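Can a robot arm put away small stuff yet? (bread rolls, toys, socks)

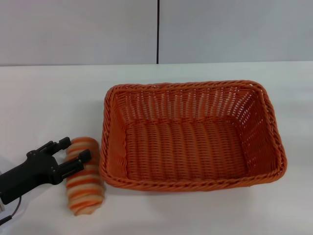 Striped roll, orange basket, gripper at the top end of the roll.

Felista Simiyu
Posted 18th July
Trying to work out if these arms are any use for plain tidying. Thing on the table goes in the basket, thats it. I run a small packing bench in Daltoncombe and have two kids at home, so either place would do. Quoted $3136 for a used Widalier arm. Worth it or wait?
Print | E-mail this

Othmane El-Sayed
Wait. One item on a bare white table is the easy version. We tried a Karakaya at the shop, soft parts into a bin, 18 tries, 14 went in. The other four got squeezed and popped out sideways. And that was the same part every time. Mix the parts and you're back to teaching it all over again. My kid is faster and works for cereal.
12 people found this useful

Zawadi Nyanda
depends on the gripper. get soft pads

Nafula Rashidi
Bit more hopeful than Othmane. For the bench, maybe, if your parts are all alike and the basket stays put. Tape the corners on the table so it goes back in the same spot. Wide open top helps a lot, tall bins are a pain. For the house no. Ask the seller to run it on YOUR parts before you pay, and ask what replacment fingers cost.
7 people found this useful

3 comments | 5 shares
Contact us | Copyright Brorgate Help Boards | Back to top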